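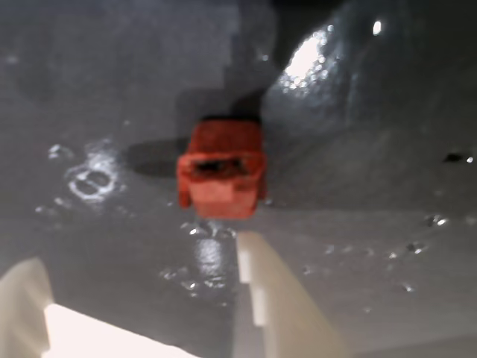 Nithin Pillai wrote to us after his first month with the Heo panel, saying that the gloss finish shows every drop of water and that he would still buy it again, as long as a dry cloth comes in the box. A cloth now comes in the box.

Heo gloss work panel

The Heo is a flat, glossy top for a table or bench. It goes over the surface you already have and takes the spills, rings and splashes that would otherwise end up on it. People use it for drinks, for watering small plants, for rinsed parts left out to dry, and for messy hobby work.

Color: black
Finish: high gloss, one side only
Thickness: 5 mm
Edges: square, lightly sanded
In the box: panel, 2 dry cloths, 25 stick-on pads
Made by: Arnach
Sold by: Omidton

What it does with water

Water stays on top of the Heo and does not soak in. Small splashes sit as beads until you wipe them up or they dry. A wet cup will leave a ring, and two wet cups side by side will leave two. Wiped up the same day, the rings come off with the cloth. Left to dry, they can leave a pale line if your tap water is hard, and that takes a second wipe with a little white vinegar in water.

The gloss also picks up lamps and windows. If you work under a bright light and the glare bothers you, turn the panel or move the lamp. We do not make a matte black version of this panel. The matte one in our range is the Gilholm, in gray only – same thickness, same pads.

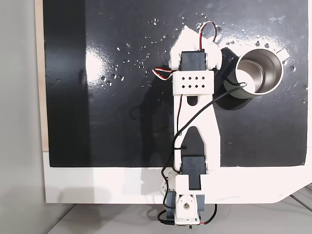

Can I put a hot drink straight down on it? A normal cup of coffee or tea is fine, and so is a metal mug. The panel is rated to 100 degrees Celsius, so keep pans and baking trays off it.

Fitting

Clean the table first and let it dry. Stick the pads to the underside, starting at the corners, then fill in the middle. Lower one long edge of the panel into place and let the rest down slowly. The pads can be lifted and moved during the first day. After that they hold.

On a smaller base, leave no more than 25 mm hanging over on any side. The panel will not break under light use past that, but it can tip if something heavy is set near the edge.

Cleaning

Wipe with the dry cloth for water and dust. For smudges and streaks use warm water and a drop of dish soap, then dry it right away. Do not use scouring pads, powder cleaners or acetone. Fine scratches show more on black than on gray, so lift things with hard feet when you move them – mugs, tools, lamp bases.

Ordering

Panels are cut to order and ship flat between two sheets of cardboard. Allow 5 working days. Orders placed in the first week of July ship the week after, as the cutting shop is closed. Uncut panels can be returned within 25 days. Panels cut to your own size can't be returned unless they arrive damaged.

Page updated June 23, 2021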